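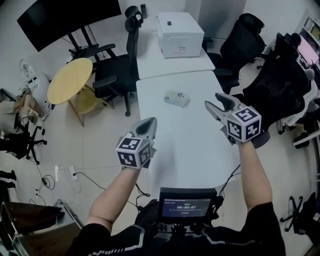 Hertta Oksanen wrote in to ask how anyone gets through a long subtitled series in the kitchen, when every onion means missing a line of dialogue. She tried it with a period drama of 2 seasons and had to rewind so often that dinner was on the table at ten.

The answer is to sort the work before you press play. Peeling potatoes, shelling peas and folding dumplings can be done mostly by feel, so they go with the talky episodes. Chopping doesn't. Do all the knife work first, put it in bowls, and start the episode when the knife is in the sink.

Screen height matters more than screen size. Subtitles sit at the bottom, and that is the part a mixing bowl hides. Raise the tablet until its lower edge clears your tallest pot. A cookbook stand on top of a bread box works. I use a Barnura stand, which has a lip deep enough to hold a tablet in its case - the cheaper Kunoslow one tips when you tap the screen.

Keep it away from the stove. Steam fogs the glass and grease gets into the speaker holes. If the only outlet is by the burners, charge the tablet beforehand.

For sticky fingers, a cheap keyboard under plastic wrap makes a good pause button. The space bar works in most players and you can hit it with an elbow. Change the wrap when it gets cloudy.

Set the subtitles one size larger than you use on the couch, with a dark background behind the letters. White text over a snow scene can't be read from the counter.

Don't use the end of an episode as your kitchen timer. Running times vary, and the credits may get skipped. Set a real timer for anything in the oven.

Ironing goes well with reruns and badly with anything new. Same for polishing shoes. Mending is fine if the lamp is behind your shoulder and not shining on the screen.

Save the finale for a night with no chores. I watched the last part of Nulwood while making caramel and had to throw out the pan.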